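Planner hangs just before release, Cetton sim, pick and place

gravelpath
Posted 2024-03-23
Hi all, long-time reader, first real question, so please bear with me. I'm running pick and place in Cetton with the Trando planner on top. The grasp goes fine and so does the carry, and then the arm gets over the bowl and just sits there. No error, no fault, only "waiting for goal tolerance" over and over until the timeout. I've bumped the timeout twice and all that gets me is a longer wait.

mosswick
Welcome! I bet your place goal is inside the collision padding. Trando pads the held object and the bowl separately, and people forget they add up. What's yours set to?

gravelpath
Default on both, so 4 mm each. I did try zero and it let go, but I'd hate to leave it like that.

old_ferrule
I'd respectfully disagree with mosswick. If padding were the trouble, the planner would refuse the goal up front, and it sounds like the plan came back fine. I'd look at the controller. Gravity comp in Cetton doesn't pick up the mass of an attached object unless you tell it to, so the arm sags a hair and never settles. Ask me how I spent last October.

mosswick
Fair, but the newer Trando clips the goal to the padded boundary without complaining, and then the tolerance check runs against the original one. Same symptom! Could you grab a render at the stall, gravelpath?

gravelpath
Sure thing, from the run I did over lunch. The log stops moving at step 722.
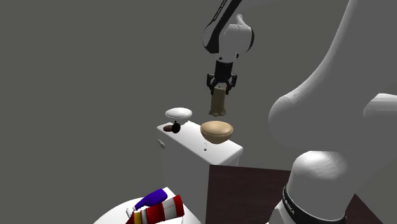
Stalled over the tan bowl, gripper still closed

old_ferrule
Thank you, that helps. It's held up a bit above the rim, so I'll give mosswick half a point. Still, print the commanded pose next to the measured one before you touch the padding.

gravelpath
Will do, running 14 seeds tonight with both logged.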